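## Memory upgrades at the Curgate repair evening

What a turnout in February! Orsolya Sárközi brought in a whole stack of tired desktops from the Granimine office, and by half past 8 we had the side panels off and everyone leaning in for a look. I'd forgotten how much fun it is to see inside one of these things properly - all those slots and clips and little connectors, and every one of them doing a job.

Jinfeng Peng took the memory table and was brilliant with the first-timers. His advice was to open the clips at the ends of the slot, line up the notch, then press down evenly until they snap shut (it takes more of a push than you'd think!). We've put 105 machines back into use since we started, and the parts fund now stands at £3,000, so there's plenty of memory on the shelf.

The next session is all about cleaning fans and heatsinks. Bring a soft brush if you've got one, and any old desktop you'd like to open up.

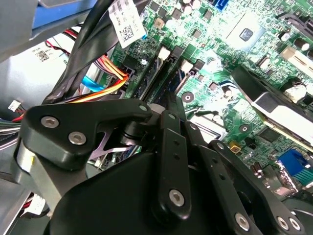
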